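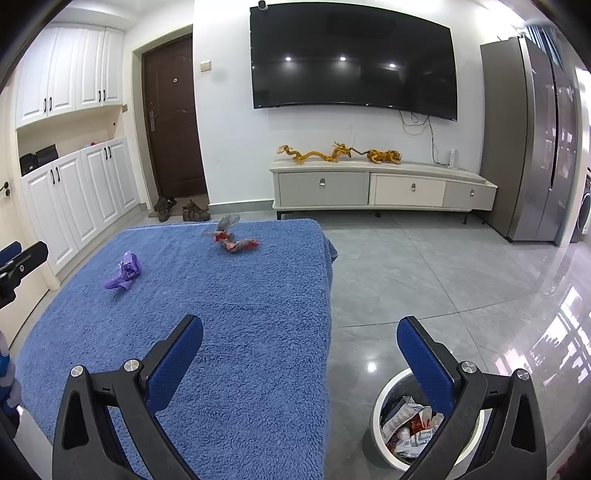 Do readers of celebrity gossip pages believe a breakup story more when it names a source?

Our survey found that a named source made a small difference, and that a screenshot of the star's own post made a much bigger one.

How Students Read Breakup Stories on Entertainment Sites
Caoimhe Egan and Ezequiel Cervantes
Media and Society, Promley College
May 2019

Background

Celebrity breakups get a lot of space on entertainment sites. Many of the stories are short and rely on people described only as "insiders" or "a friend close to the couple." Our instructor, Elvia Arriaga, asked each group to pick one kind of news and find out how students decide what to believe in it. We picked breakups because everyone in our group reads them, including the one of us who said he didn't.

Method

We wrote one story about a singer and an actor splitting up after a long engagement. The couple was made up so that people could not go by what they already knew. We called the singer Flusus, one name only, which the students in our pilot accepted without asking about it.

The story had 3 versions. Version A quoted an unnamed insider. Version B had the same quote, but gave it to the singer's former tour manager, by name. Version C dropped the quote and used a screenshot of a post from the singer's account saying the same thing. Everything else stayed the same, including the headline.

We handed out 100 paper forms in the student center and in two sections of Intro to Communication. We got 86 back. Six had the last page blank and were left out, so the results are based on 80 forms. Each person read a single version and marked how much they believed it on a five-point scale. Then they wrote a sentence or two on why.

Results

Version A was believed least. Most people marked the middle of the scale, and the written answers often said some form of "they always say that." Version B came out a little higher. Several people wrote that a former employee might be angry or might be getting paid, so the name worked against the story as well as for it.

Version C was believed most by a wide margin. Only a few people wrote that a screenshot can be faked. One wrote that a breakup post could be promotion for a new album, and that she would wait to see if one came out.

We also asked if people would share the story. Belief and sharing did not match up well. Some people who doubted the story said they would send it to a friend anyway to talk about it.

Interview

Teodoro Alvarado edited the entertainment page of the Wenemville weekly paper until last November. He told us that he ran unnamed sources when two people gave him the same account separately. He said readers complained more about misspelled names than about sources. He also said that an apology from one half of a couple always got more readers than the breakup did, and we would have liked to test that.

Problems

The three groups were not the same size because the forms came back unevenly. The Communication students had covered sourcing the week before, which probably made them more careful than other students. Our screenshot was printed in black and white and was hard to read on some copies. We should have asked how often people read this kind of news at all. A second survey at the Escobedo campus was planned, but we did not get permission in time.

Aurelio Cárdenas helped us enter the forms and checked our totals.

Recent student reports
Who Watches Award Shows Live?
Reality TV Reunions and Online Comments
Fan Accounts as News Sources
Why Tour Cancellations Trend
Paparazzi Photos and Privacy: A Class Survey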